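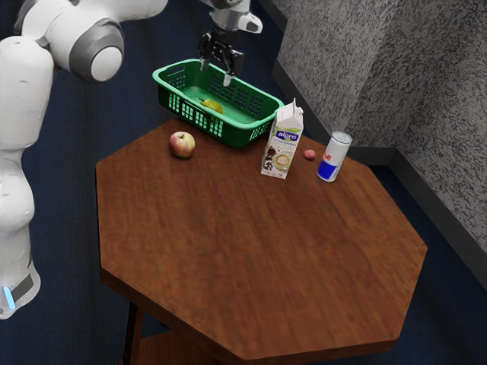 Re: [cell-users] Gripper offset after finger swap, Carberg table cell

From: Ilgın Kılıçarslan
To: cell-users list
Thursday, 16:50

Kamran Dogar wrote:

> We swapped the fingers on the Trikisville arm and copied the change into
> the simulated cell. The sim now closes low on everything. Small fruit gets
> pushed into the table before the fingers meet. The tall items are fine.
> I have re-run the table calibration twice and it comes back the same both
> times. Is the table height wrong in the Carberg scene file, or is it us?
> Also, is 50 still the right grip force for the new fingers?

The table height is correct. Please don't edit it, the other scenes read the same value.

The tool center point is the problem. The old fingers were 16 mm shorter than the new ones. The swap script replaces the finger mesh and the collision shape, but it leaves the tool offset in the arm config alone. The planner still puts the old fingertip at the target, so the new one ends up 16 mm too deep. On a carton or a can you won't notice. On an apple you might, and on anything smaller you will.

To fix it:

1. Stop the sim and open the arm config, tool section.
2. Add 16 mm to the z offset of the tool frame. Leave x, y and the rotation as they are.
3. Delete the cached grasp file. It was built with the old offset and gets loaded without a check.
4. Start the sim and jog the gripper over the green basket, fingers down and slightly open, near the back wall. Go down slowly. The fingertips should clear the rim before the housing gets near it.
5. Repeat over the apple on the open part of the table, then over the small red fruit between the carton and the can. The carton is close on one side, so check the collision margin there before you close.

If step 5 still shows contact with the table, send me the joint log and the config. Don't send the full recording, the list server rejects it.

On force: 50 N was set for the old pads. Kazmi ran the new ones at 70 and dented the cans on the real cell, so stay at 50 until someone has a reason to raise it. The sim will not show a dent either way.

The Cotside people should check their copy as well. They pulled the same script in June. Their real arm is due for its 3,000 hour service, and the offset has to be re-entered after that anyway, so it makes sense to do both together.

I will patch the script so that it stops with an error when the finger length and the tool offset disagree. Until then it's a manual edit.

Ilgın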